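Visit Report: Open Day at the Sethi Games Studio, Kustlow

Prepared for members of the Gremham Players' Association

The Association was invited in July to attend the open day held by Sethi, the studio responsible for the mobile adventure game Lurkulby and its seasonal events. The visit was open to registered player groups, retailers and local schools. This report sets out what was shown, what was said about the coming season, and which points remain open for members who play in the Gremham league.

Arrival and registration

Doors opened at 9:30 a.m. at the Kustlow site, which occupies two floors above the old post office. Registration was slow for the first part of the morning, as visitor passes were printed one at a time at a single desk. The studio had planned for 400 visitors over the day, and passes were issued in morning and afternoon groups. Our party was placed in the morning group and received a printed schedule, a map of both floors and a code for an in-game hat.

The opening talk took place in the ground-floor meeting hall. The studio gave a short history of Lurkulby, which began as a puzzle game for tablets and was later rebuilt as a game of exploration and trading. There are now 193 collectable creatures in the game, and the studio confirmed that no creature will be removed when the new season begins. This had been a matter of concern to several of our members after the spring update.

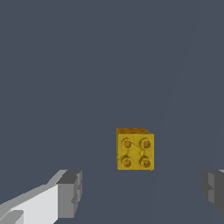

The talk then turned to the schedule of events. Seasonal events will continue to run for two weeks each, with a gap between them. The studio acknowledged that last winter's events overlapped and that many players were unable to finish both. Under the new plan, any event reward missed by a player will return to the in-game shop after three months and may be bought with ordinary coins. Paid gems will not be required. Members who have been saving gems for this purpose may wish to wait until the shop list is published.

The event team

After the talk, visitors were taken upstairs in small groups. The first stop was the team that plans events and writes the quests attached to them. Staff explained that an event is usually started five months before players see it, and that the story text is finished well before the maps. Each quest is then played from start to finish on an older phone as well as a recent one. Our group was shown part of a harvest event, with the names of the new creatures covered on the screen.

Questions were taken at the end. One visitor asked about the difficulty of the timed battles, which many younger players find hard to complete. The team replied that a practice setting is planned. It will give no rewards, but it will allow a player to try a battle as often as desired without using up tickets. The Association has asked for this in writing on two occasions and welcomes the answer.

A further question concerned trading between players in different regions. The studio was not able to give a date. Trades will remain limited to players in the same region for the coming season.
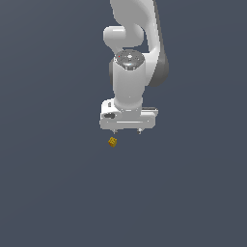 Sound and translation

The sound room was small and visits were kept to ten minutes. Visitors heard the same piece of town music in three versions - morning, evening and festival - and were told that the game moves between them according to the clock on the player's device. Headphones were provided, although there were too few for the whole group and some of our party had to wait in the corridor.

The translation team spoke next door. Creature names are chosen in all languages at the same time, and a name may be rejected if it is hard to say or too close to another already in use. Quest text is translated in batches. The late arrival of some text in the spring was given as the reason several side quests appeared in English only, and these have since been corrected.
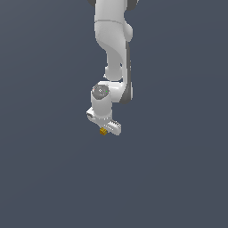
Afternoon tournament

Visitors with morning passes were permitted to stay for the tournament at 2 p.m. Play followed the standard league format, with teams of five creatures and no repeated types. Devices were supplied by the studio and all creatures were set to the same level. Two matches had to be restarted after the hall's wireless connection failed. The delay was handled politely, but the final did not begin until most of the school groups had left for their buses.

The winning score was 1,810 points, gained largely in the last round through a careful use of water types. Gremham's entrants did not reach the final. They did, however, collect the open day badge, which will appear in their accounts after the next update.
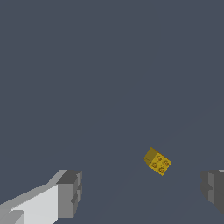

Small yellow brick on a dark surface.

Matters for members

The studio has agreed to accept one list of questions from each player group. Members are asked to send theirs to the Association's usual address before the end of the month, with their player name and region. Questions on account recovery should go directly to the studio's support desk, which handles these cases separately.

Hat codes were issued one per pass and cannot be shared. Members whose code was refused should check that the game has been fully updated, then enter the code again from the settings menu. Replacement codes are available from the studio until the new season opens.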